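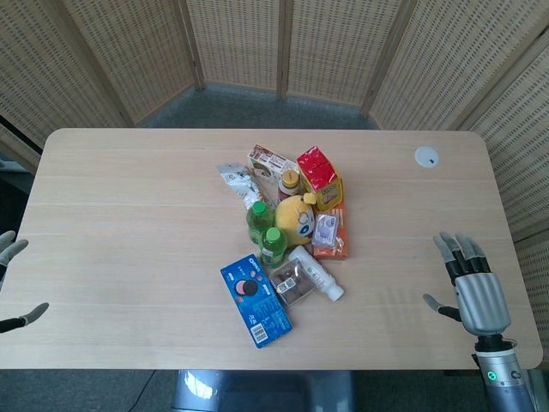

Snacks and drinks on the table, with the blue Oreo box at the front.

Visit to the Kimeck nerve testing lab, November

Four of us from the Preretti foot clinic went to see the nerve testing lab at Kimeck last month. Mi-kyung Ryu set it up after we kept getting reports back from them that we did not fully understand. The plan was to watch a morning of testing, ask about the reports, and be back in time for the late afternoon patients. We were late back.

Kimeck is on the second floor of the old Pirkach building. Parking is behind it and the entrance is on the side street. The sign at the front still points to the dentist who moved out. Allow extra time if you have a patient who walks slowly, as the elevator is at the far end of the hall.

Do-yoon Woo runs the lab and met us at the desk. The lab did 1,371 studies last year, most of them on the legs. Carpal tunnel is the next largest group. Two rooms are used for nerve conduction and needle work, and a smaller one is used for sensory testing. The smaller room is kept warm, and so are the patients. Woo spent some time on this. A cold foot slows conduction and can make a healthy nerve look sick, so every leg gets a skin temperature reading before anything else is done. If the foot is too cool they wrap it and wait. We had been sending people over in winter straight from the bus stop and wondering why their appointments ran long.

The first patient who agreed to be watched was a man in his sixties with numb soles. Tae-yang Moon did the test. He started with the sural nerve at the outside of the ankle, then the superficial peroneal, then the motor studies. He measured each distance with a tape, marked it with a pen, and read the number out loud before typing it. The sural response on the left was very small and on the right he could not get one at all. He moved the electrode twice and tried again before he wrote it down as absent. He told us later that an absent sural in an older patient has to be read with care, as some people past a certain age lose it without having any complaint.

The second patient was younger and had a foot drop on one side after weeks of laying floor tile. Here the interest was at the knee. Moon stimulated below the fibular head and then above it, and the response dropped between the two points. Even I could see it on the screen. He then tested the short head of the biceps femoris with a needle, which is the muscle that helps separate a problem at the knee from one higher up in the sciatic nerve. It was quiet. The patient did not enjoy the needle but said it was better than he had been told to expect.

Man-sik Byun asked about the medial plantar nerve, since we see a lot of burning arches. The lab will do it if asked but does not include it as routine. The responses are small even in healthy people, and thick skin on the sole makes them smaller. Woo's advice was to write the question on the referral. "Rule out neuropathy" tells them very little. "Burning in the left arch, worse standing, Tinel sign behind the ankle" tells them where to put the electrodes. We have changed our form since.

In the sensory room we took turns with the vibration and temperature equipment. The temperature plate goes on the top of the foot and you press a button when you feel a change. My own cool threshold was fine. One of us, who will not be named here, did poorly on vibration and has gone quiet about his running shoes.

After that we sat down with Eun-seong Sung, who reads most of the studies. She had pulled 15 of our old referrals, with names removed, and went through them one at a time. In four of them the test was normal and we had told the patient there was nothing wrong with the nerves. She disagreed with that wording. Standard conduction studies look at the large fibers. A patient with small fiber trouble can have pain and burning with a completely normal study, and needs a different workup, sometimes a skin biopsy. She sends those to the Lim practice across town. The wait there was nine weeks when we visited.

We also asked about cost. A two-leg study without insurance comes to just under 1,000 dollars, and the needle part is billed separately. The desk will give patients a figure by phone if they have the referral in hand.

Some practical points for our own patients going there:

No lotion on the legs or feet that day.
Wear shorts or loose pants.
Tell the desk about blood thinners or a pacemaker when booking.
Keep taking regular medicines unless told otherwise.
Reports come back in three working days, longer if Sung is away.

Ryu is asking whether Moon can come to us in the spring and show the ankle exam to the new staff. If you want to go on the next visit, put your name on the sheet by the supply room.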